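Refinishing a round pedestal table, old red stain under the topcoat

Dorkell
Table is from 1988, factory lacquer over red stain. Plan is to scuff with 240 and recoat with waterborne poly. Do I need a shellac barrier coat between the two? The dark red on ours is the colour I want to keep.
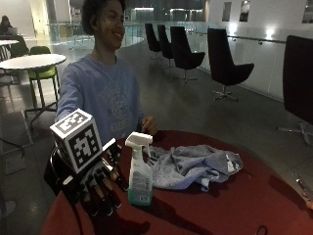

Bhardwaj: Yes. One thin coat of dewaxed shellac, leave it overnight, then two of poly. Years of spray cleaner leave silicone in the lacquer and you get fisheyes.

Bala
Disagree. If a wipe with mineral spirits flashes off evenly, skip the shellac. It's one more layer to fail under a hot mug.

Bhardwaj
That wipe won't show silicone. I've stripped 4 tops that passed it.

Johanna Nägeli
Test the underside first. Also, 240 will cut through to the stain at the rim – use a grey pad there.

Dorkell
Underside is bare, so no test there. Will try shellac on a patch near the edge Wednesday.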